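Keep the Old Desktop

I have been writing letters to my granddaughter on the same desktop computer for so long that the space bar has a dip in it, and I would like to speak up for the whole tribe of big, plain, boring office machines. The kind that come out of insurance offices and school libraries by the pallet. I love them! I think more households should have one, and I think more people should hang on to the one they already own.

My town has a repair shop called Watkins, two doors down from the bakery, and I bought mine there for 49 dollars. It had spent its first life at a dentist's front desk. The side panel comes off without a fight, and that alone taught me more about computers than any class I ever sat through.

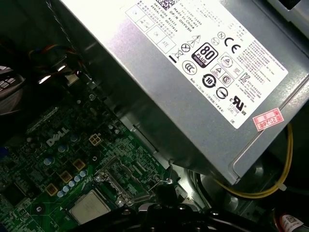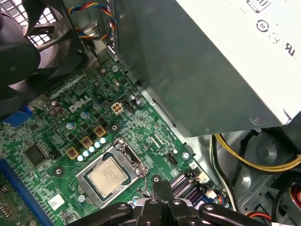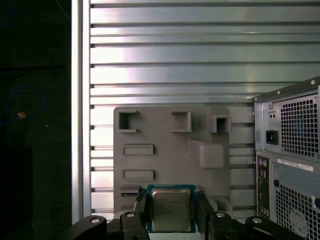
Is a ten-year-old office desktop still good enough for everyday use?

For writing, email, bills, video calls and most of what people do in a browser, it is plenty, provided it has a solid-state drive and enough memory. Check that it can run an operating system that still gets security updates, and think twice if you edit video or play new games.

So that's the short version, and people who only wanted the short version can go and have lunch. The rest of you, come along, I have a lot to say.

The first thing I want to praise is the size. We have been taught to be embarrassed by a big computer. Every new one is thinner than the last, and the thinness is presented as a gift to us, though I have never once put my computer in an envelope. A large case has room in it for a human hand. Mine is not a young hand or an especially nimble one, and it can still reach in and unclip a stick of memory and press in a new one. I was terrified the first time. I had the instructions printed out and a lamp pulled over and I had told my husband not to talk to me. It took less time than changing a vacuum cleaner bag, and I walked around the house feeling like an electrician.

The second thing is that these machines were bought by people who had to answer for them. Somebody in an office had to order a couple hundred at once and then listen to the complaints, and so they tend to be sensible. Standard screws, mostly. A manual you can find. Spare parts that other people are selling because the other people had a couple hundred too. I won't pretend every one of them is a gem – some use oddly shaped parts that only fit the one model, and you do want to check before you order anything – but on the whole they were made by people expecting them to be opened.

Compare that with the laptop my son-in-law bought a few years ago for 825 dollars. A lovely thing, light as a magazine. When he wanted more memory he learned that the memory was soldered down, and what he had on the first day was what he would have on the last. I don't say he was cheated. The information was there if you knew to look for it. But who knows to look for it? We ask how much a thing weighs and what color it comes in, and we ought to be asking what happens when one piece of it wears out.

I got to talking about this in April with Lucienne Marchal, who taught high school shop in the next county until they closed the program. She has stronger views than I do. She thinks every kid should take apart one working machine and put it back together before they're allowed to own one, and she doesn't much care if it's a computer or a bicycle or a toaster. Her students used to come in believing that the inside of things was off limits, she told me, as if there were a law. Then they'd get a lid off and see screws, and you could watch their shoulders come down.

I know that feeling exactly. I was past sixty when I had it.

There is a fair case on the other side and I don't want to skip over it. Old desktops can use more electricity than new small ones. If yours sits there running all day and night, look at what it draws, and at the very least set it to sleep. Old hard drives fail, and they don't send a card first, so keep a copy of anything you would cry over. (I keep two, and one is at my sister's.) And at some point the software really does move on without you. When the updates stop coming for your system and there's no other system you're willing to learn, it's time to let the thing go, and there's no shame in that.

But so many of them go long before that point! My neighbors put one on the curb last spring because it was slow. Slow was all that was wrong with it. It still had its original spinning hard drive, poor thing. A solid-state drive for it cost 39 dollars, and the copying was done by suppertime while I made soup, and it now belongs to a boy down the street who does his algebra on it. He has covered the case in stickers. I think it looks wonderful.

A word about dust, while I'm here. Shut the computer down and unplug it from the wall. Take it outside or onto the porch, use short puffs of canned air, and hold the fan still with a finger so it doesn't spin like mad. Leave the power supply closed up, always – you can blow air through the vents but don't open it, even unplugged, even if you're handy. If the power supply is the trouble, swap out the whole thing or hand it to somebody who does this for a living.

People ask me whether I ever want something newer, and sure, sometimes. I saw my granddaughter's machine start up in the time it took me to find my glasses and I felt a pang. Then I went home and wrote her a three-page letter on mine, about the garden and the dog and what I thought of the book she lent me, and the words came out the same as ever. If there's an old tower in your hall closet, go and get it out this weekend. Wipe it off, plug it in, and see what it says to you. Mine needed the clock set.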